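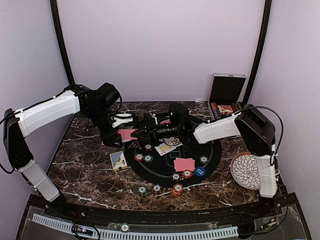 4.2 Fitting the table top

1. Lay the Vitero top face down on a clean blanket.
2. Line up the Grurham leg frame with the pilot holes, 15 mm in from each edge.
3. Fit the 8 bolts by hand. Do not tighten yet.
4. Turn the table over – two people are needed – and check that it stands level.
5. Tighten the bolts in diagonal pairs.

Note: Tops longer than 300 mm past the frame need support bracket 507, sold separately.

Caution: Do not use power tools on the bolts. Overtightening will strip the inserts and is not covered by the guarantee.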